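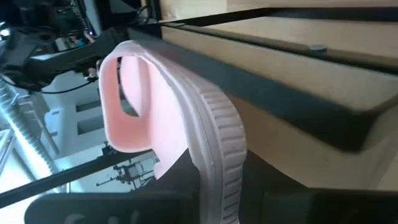
A pale pink clog-style shoe.

Opinion
March | By our Duvbridge columnist

This site uses cookies. By continuing to read, you accept our cookie policy.

I take my shoes off when I walk into my own house, and I have done so for 20 years. I think guests should be asked to do the same, and I think hosts should stop feeling rude for asking.

I grew up in Pimton, where people wore shoes indoors. My parents had brown carpet in the hall and vacuumed it every evening. When I moved to Duvbridge I rented the top floor of a house in Barreto Street, and the family downstairs kept a bench and a low shelf by the front door. Everyone sat down and changed. It took me a week to get used to it, and I never went back.

The case for it is simple. Shoes carry in whatever is on the sidewalk. In winter that means salt and grit, which scratch a wood floor and wear down a rug. I refinished my living room floor at 53 and would like to get through the rest of my life without doing it again. Small children also sit on floors, and then put their hands in their mouths.

The usual objection is that it embarrasses people. A guest may have a hole in a sock, or may have dressed for the evening with the shoes in mind. I accept that. But most of the trouble comes from asking late. If the host waits until someone is halfway across the kitchen, the guest feels scolded. Put it in the invitation, in one line, and people will wear decent socks or bring something to change into.

The other objection is stronger. Some people need their shoes. They have a brace or an insert, or they aren't steady in socks on a smooth floor, or bending down hurts. For them the answer is to keep the shoes on, and a host who argues the point has lost sight of why people were invited. My aunt wears hers in my house, and I sweep after she leaves.
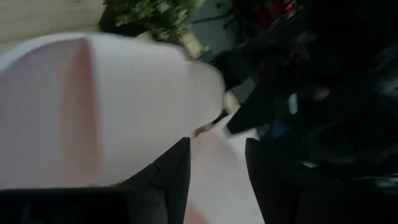
Should a host supply slippers?

It's a kindness, and a few washable pairs in different sizes will do, but no guest should be made to wear them.

What I don't support is making a rule of it for shared places. Last fall the Clunano apartments, with 700 residents, sent out a notice asking people to carry their shoes through the carpeted halls. A hall is a street with a roof. People carry groceries and push strollers through it, and they need both hands. The notice came down after 13 complaints, and the managers bought better mats, as they should have done at the start.

A home is different. The people who clean it get to say how it is used. If you want shoes off, put a chair near the door, leave space for the shoes, and say so before people arrive. If you'd rather leave them on, that's your floor, and I'll keep mine on when I visit.

Get our opinion newsletter every morning at 7 a.m. Enter your email to sign up.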